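Chapter 7
Floor Surfaces and Standing Work

7.1 Introduction

Slips, trips and strain from long standing are often treated as separate problems. In practice they share a common element, the floor, and a change made to deal with one will usually affect the others. A soft covering laid to relieve tired legs may raise an edge that catches a shoe or a trolley wheel. A coarse coating chosen for grip may hold grease that a smooth floor would let go.

This chapter deals with the choice, fitting and upkeep of floor surfaces in workshops, packing areas and assembly lines. Stairs, ladders and raised platforms are covered in Chapter 8. The reader should already be familiar with the method of risk assessment set out in Chapter 3.

7.2 Terms used in this chapter

Slip resistance is the ability of a surface to prevent a foot from sliding under load. It depends on the surface, the sole of the shoe and whatever lies between them, and it should never be quoted for the floor alone.

Compression is the loss of thickness under a standing load. It is given as a percentage of the unloaded thickness.

Recovery is the extent to which a material returns to its first thickness once the load is removed. A covering with poor recovery forms hollows at the places where people stand most. 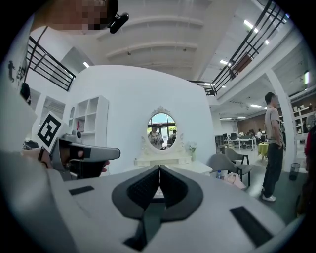 A fixed station is one at which the worker stays within a small area for most of the shift. A walking station is one at which the worker moves between two or more points. The distinction matters when thickness is chosen, and Section 7.4 returns to it.

7.3 The Tasdale survey

Several sections below refer to the survey of standing work carried out at the Tasdale plant by Fehr and Semeniuk. The survey recorded 3,009 shifts at 220 stations. Each station was inspected at the start and end of the shift, and the state of the floor was entered on a standard form, which is reproduced in Table 7.2. Stations with a drain within reach of the standing area were recorded separately.

The survey did not measure footwear. Bellis has argued that this limits its use in comparing coated and uncoated floors, and her objection is considered in Section 7.6.

7.4 Thickness and edge height

Any covering laid on top of a floor creates a change in level. Where this exceeds 2 mm, the edge should be bevelled or the covering set into a recess. A fixed station can accept a thicker covering, up to 20 mm, provided that all open edges are bevelled and no wheeled traffic crosses them.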